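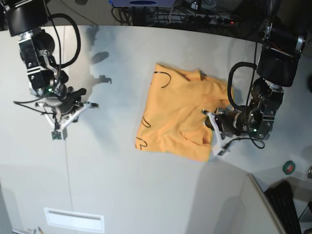 The marigold one, crumpled, on the big white table

Folding and Storage > Shirts and Tops
Thread: White table changed how I fold, come argue with me

jarkenwood_jo
Okay, I am way too excited about this, so bear with me! I have folded laundry on the bed for my entire adult life. Last month we put a big matte white table in the back room, and I started doing the shirts there because it was free and the bed had a cat on it. I am never going back. The bed sinks wherever you press, so every crease you make wanders off a little. On a hard flat top the shirt stays where you put it, and against white you can see every edge, especially with a color as loud as that orangey yellow.

The shirt is a bit of a troublemaker, too. It's soft and it bunches up if you look at it wrong. My routine now is to drop it in the middle, pull from one side until the worst of the bunching lets go, smooth it with my forearm, and only then think about sleeves. Before, I'd start folding while it was still a heap and wonder why it came out shaped like a loaf.

So, questions for the group. Do you pull from the side or from the hem first? And does anybody fold in thirds with a shirt this slippery, or is that asking for trouble?

ninefold
Side first, every time. Hem first stretches the hem, and then you've got a wavy bottom edge for the rest of the shirt's life. Pinch a small bit at the side, lift, let it drop flat, move along a few inches, repeat.

Also yes to the table! I use an old door on trestles and it's the best thing I own.

Renata Witkowska
I'm going to disagree with both of you, cheerfully. If you're pulling on it at all, you left it in the basket too long. Give it one good snap by the shoulders the second it comes out of the dryer and lay it down already flat. I do a family's worth this way and I hardly touch them once they're on the surface.

The white top I fully support. I can't fold on a patterned cloth, my eyes go funny.

jarkenwood_jo
Renata, the second it comes out of the dryer?? I admire you so much. Mine sit until I need the basket for something else.

ninefold
Same. The snap works great on heavy cotton. On thin knits I end up with one long shoulder.

wmarchetti
Wendell here, retired after 16 years in a hotel laundry. You're both right for different fabrics. A woven shirt, snap it. A knit that's bunched up, ease it from the side like Jo is doing, and don't pinch just at the seam. Get a bit of the body fabric in your grip too, or you put all the strain on the stitching.

Thirds on a soft shirt is fine. The way we did it:

Face down, collar away from you.
Bring one side in to the middle of the shoulder, sleeve folded back on itself.
Other side the same.
Bottom up by a third, then again.
Turn it over and leave it alone.

That last part is where people go wrong. They pat it and fuss with it and the whole thing relaxes.

jarkenwood_jo
"Turn it over and leave it alone" is going on a sticky note. Just tried it on four tees and they're STANDING UP in the drawer. Standing up!

fesine_fan
Counterpoint from the lazy corner – hang them. I have 3 drawers I don't even use anymore. No folding, no table, no patting.

Renata Witkowska
Knits on hangers get shoulder bumps. I will die on this hill.

fesine_fan
They do not if you use the wide padded ones.

Renata Witkowska
They do, only wider.

tosh_h
Can I ask a height question? I'd love to set up a table like that, but my back gives out after ten minutes at the kitchen one. I'm fairly tall. Jo, how high is yours, and did you get it as a set or just the top?

jarkenwood_jo
Just the top! The legs came from a neighbor's old desk and I put blocks under them, so now it hits me a couple inches above where the kitchen counter does. HUGE difference. I tried it without the blocks for one evening and felt every shirt in my lower back. Haven't measured it properly, but I can get a tape on it tonight.

wmarchetti
Rule we used for new people: stand up straight, bend your elbows, and the surface should be a hand's width below them. Tall folks nearly always need blocks.

tosh_h
Thank you both! Elbow test done, and my kitchen table fails by a mile. Going to look for a top over the weekend.

Ewan M
Matte or gloss, for anyone shopping? I went gloss and regret it. Shirts skate around on it and in the afternoon the glare is something else.

ninefold
Matte. My door is painted flat white and it grips just enough.

Renata Witkowska
Matte, but wipe it down before you start. Dark lint shows up on white like you wouldn't believe, and then it's on the pale stuff.

jarkenwood_jo
Matte for me too. And a second yes on wiping, I learned that one with a cream sweater, RIP.

Wendell, one more for you if you're still around. Long sleeves on a knit: back on themselves once, or zigzag? Mine come out with a fat lump at the top and the stack leans.

wmarchetti
Once, and angle it so the cuff points down toward the hem. The zigzag is what's giving you the lump. If the stack still leans, flip every other shirt so the collars alternate.

jarkenwood_jo
Trying it right now, there's a whole basket of them.

tosh_h
Please report back, I have the same lean.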